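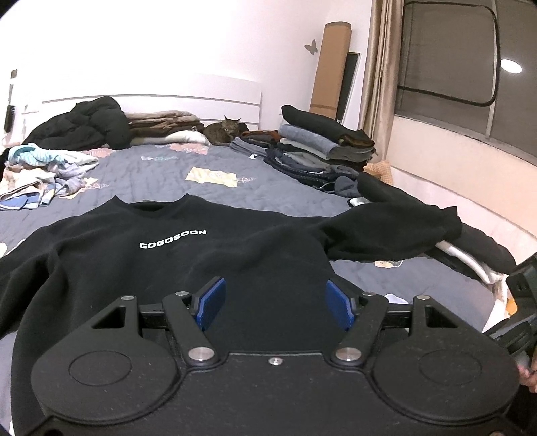 The black sweatshirt, laid out on the bed with the rest of the wash behind it.

Last updated: April 8, 2020

I have never believed in folding methods. There is always a book, or a leaflet, or someone's cousin who swears by one, and the drawers look the same a month later. The latest is the Estow fold, which I got from a leaflet, all 18 steps of it. Eighteen, for a jumper!

Still, I said I'd give it a fair go. Step one is to spread the thing flat, front up, and smooth it from the collar down. Fine, I could have guessed that. Step two wants the sleeves straight out to the sides, and sleeves don't care what a leaflet wants.
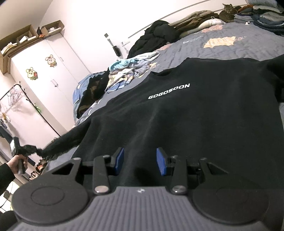
The bit I really doubt is the claim that a thick sweatshirt will stand up in a drawer by itself. Mine have never stood up. T-shirts, maybe, if you pack them in tight – but then you can't get one out without wrecking the row.

I gave up on the last system in October after 10 days. I'll do the pale things this way too and look in the drawer again next month. The puffy jacket is going on a hanger, whatever the leaflet says.

Contact | © Grarkus | Back to top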